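How to set up a long white desk in a small room

I put off sorting my desk for ages because the room has to fit a tall fridge as well, and I was sure the two would never get along. They do! It took me one afternoon in November and 45 minutes the next morning, mostly spent looking for a tape measure. 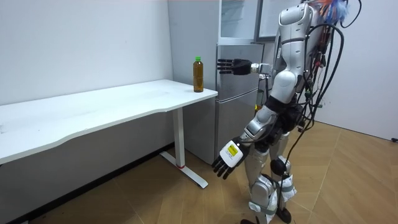
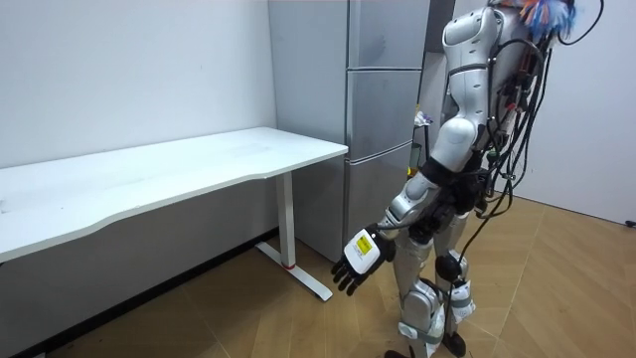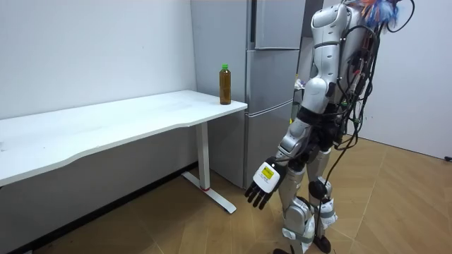
The white desk in my little room in Kakthorpe.

Start by clearing the desk completely. I mean everything, even the pens. Wipe it down with warm water and a drop of washing-up liquid (white shows every tea ring, ask me how I know) and let it dry while you measure the room.

Next, open the fridge door as wide as it goes and put a strip of masking tape on the floor where it swings. Keep the desk outside that line. I left a gap of 9 cm past the tape and I'm very glad I did.

Now check that it's level. Mine rocked a bit, so I stuck a felt pad under one leg, from a pack of 200 I got at Bodin in Brerkosdale. I have used two. If anyone wants felt pads, do shout.

Then put things back slowly, starting with what you use every day. I gave myself seven things and the rest went in a box, which I'm still ignoring. Keep drinks in something with a lid and stand them well back from your papers.

Last of all, sit down and try it for an evening before you fix any shelves or hooks to the wall. I moved my lamp twice.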